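Dust, Screws and Old Computers: Tips From the Dotden Workshop

Lay the tower on its side before you go in. Your back will complain less, and so will the screws.
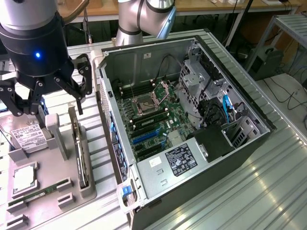
Screws
Sort them into an egg carton, one cup per part. The 2 left over at the end are a family tradition.

Dust
Unplug first. Use a soft paintbrush and short puffs of canned air, and hold the fan blades still. Keep the vacuum for the rug.

Cables
Label both ends with masking tape. "The gray one" will mean very little by October.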